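Progress report, item database and tooltip work
17 December 2023
Prepared by Nisha Pant for the Koner community fund

What was funded
The grant covers a rebuild of the item pages for Plukthorpe, the online role-playing game our site has covered since its first season. The old pages listed raw stats and a drop location and left readers to work out the rest from the comments. We asked for money to fix the stat data, add a side-by-side compare view, and clean up the comment threads so that outdated advice stops sitting at the top.

Weapons
One-handed and two-handed weapons are finished. Every caster sword, mace and staff now shows its hit, crit and spell damage in the same order, with the source boss and difficulty beside it. Daggers took longer than planned. The last balance patch changed how their speed is worked out, and our import script was still reading the old field. Devendra Prajapati rewrote that part of the script and reran it against the full dagger list. We also found 15 weapons marked as boss drops that can only be bought from the Flestetti quartermaster. Those pages have been corrected and their old comments moved to an archive tab. 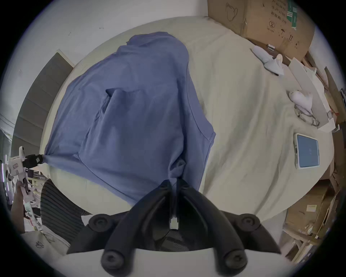 Vashisht wrote under the staff listing that the new order is easier to read, but that spell hit should come before crit, as most players fill up on hit first and only then start looking at anything else. We agree for characters who have just reached the level cap. For geared players it makes less difference. The default order will stay as it is until the compare view is live, and after that each reader will be able to set their own and save it to an account.

Armor
Cloth and leather are done. Mail is partly done and plate has not been started. The delay on mail comes from set bonuses, which the game stores separately from the pieces themselves. A player looking at the shoulders needs to see what two pieces give and what four pieces give, and the old pages showed neither. We now pull the bonus text straight from the client files. It works for dungeon sets. Crafted sets still come out blank in the tooltip, and for the time being we are typing those in by hand.

Trinkets are a separate problem. Many have a chance-on-hit effect with no listed rate, and the only figures available are from player testing. We decided to show a rate only where at least 10 separate logs agree with each other, and to leave the field empty otherwise. Some readers will not like the empty fields. Wrong numbers on the old pages caused most of the complaints we received last season, so we would prefer the gaps.
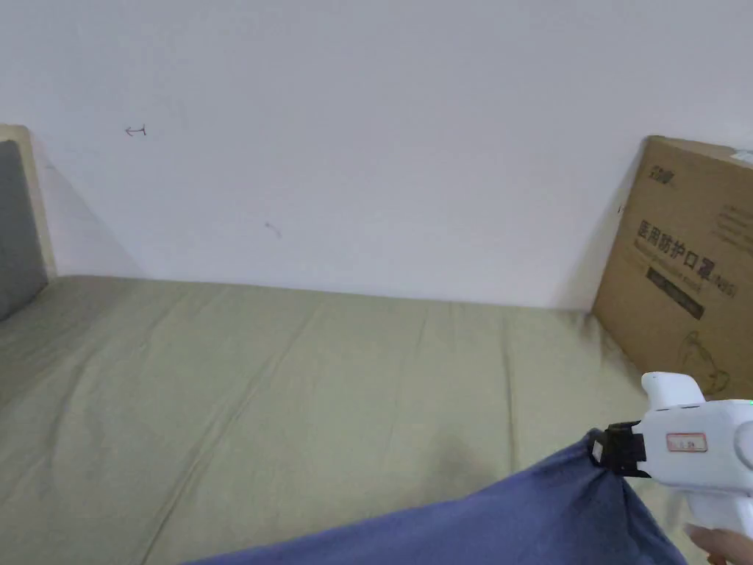

Compare view
The compare view runs on the test site. It takes two items and shows gains and losses on each line, including sockets. It does not yet handle a two-hander against a one-hander with an off-hand — probably the most common question in our comment threads. Devendra has a working version of this on his own machine, and it should reach the test site before the end of January.

Comments
Old threads are being sorted by patch. Comments written before the current patch remain readable but start out collapsed. We have not deleted anything apart from gold-selling spam and duplicate posts. Drop reports are now entered through a short form, so they no longer crowd out the discussion of whether an item is worth using.

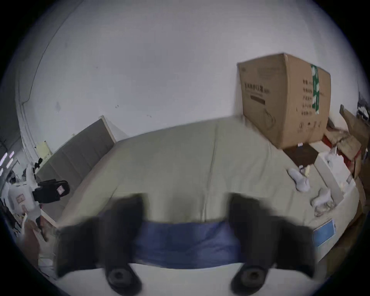 Budget and schedule
Spending is within the approved amount. Hosting cost less than expected, and the difference went to extra script work on the dagger import. We ask to move the plate armor deadline back by 2 weeks. No additional money is requested for this.

Remaining work, in order: mail, plate, crafted set bonuses, compare view for off-hands, saved stat order. Relics are outside this grant and will be covered in a later application if the fund opens again.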